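Protokoll Softwarerunde Greifplanung, Projekt Vakmont
Mai, Beginn 14:10
Dabei: Glenys Horrocks, Daithí Sheehan, Themis Drakos, Munther Daher und ich (Wendy Blackburn, Protokoll — schon wieder!)

1. Altes
Das letzte Protokoll ist durch. Munther wollte nur festgehalten haben, dass der Zeitstempelfehler im Logger bei ihm liegt und nicht bei Daithí. Hiermit geschehen.

2. Segmentierung
Themis hat das neue Modell über 4.000 Bilder laufen lassen, 476 davon will er von Hand nachsehen. Meistens hält das Netz die dunklen Fingerpads für einen Teil des Objekts, besonders wenn das Objekt auch noch schwarz ist und glänzt. Glenys schlägt eine feste Maske für die Finger vor, Daithí ist dagegen (die Finger bewegen sich ja, sagt er), und nach einigem Hin und Her nehmen wir eine Maske, die von der Öffnungsweite abhängt. Themis baut sie, ich schreibe die Tests.

3. Planer
Die Zykluszeit liegt bei fast 500 ms, das ist uns allen zu viel. Munther möchte die Kollisionsprüfung cachen, ich habe Bauchweh wegen veralteter Einträge. Er probiert es erst mal auf einem eigenen Branch.

4. Zustand »Greifer leer«
Der längste Punkt! Bisher leiten wir »leer« nur aus der Fingerstellung ab, künftig soll das Kamerabild mitreden. Wir haben uns dazu beide Fälle angeschaut, erst gegriffen, dann leer:
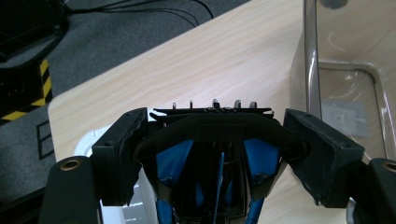
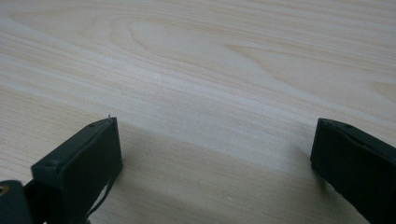

Glenys will für den Klassifikator drei Ausgänge, also auch »unklar«, und bei »unklar« bleibt der Planer stehen. Dafür waren alle außer Daithí, der Angst vor Dauerstillstand hat. Kompromiss: zweimal neu abfragen, dann erst stoppen. Die Schwelle kommt in die Konfiguration, bitte nicht wieder fest in den Code (ich gucke niemanden an).

5. Sonstiges
Ticket 399 bleibt offen, bis Relon sich zum Treiber meldet. Glenys hakt nach.

Ende 15:25. Nächstes Mal bringt Munther die Laufzeiten mit Cache mit.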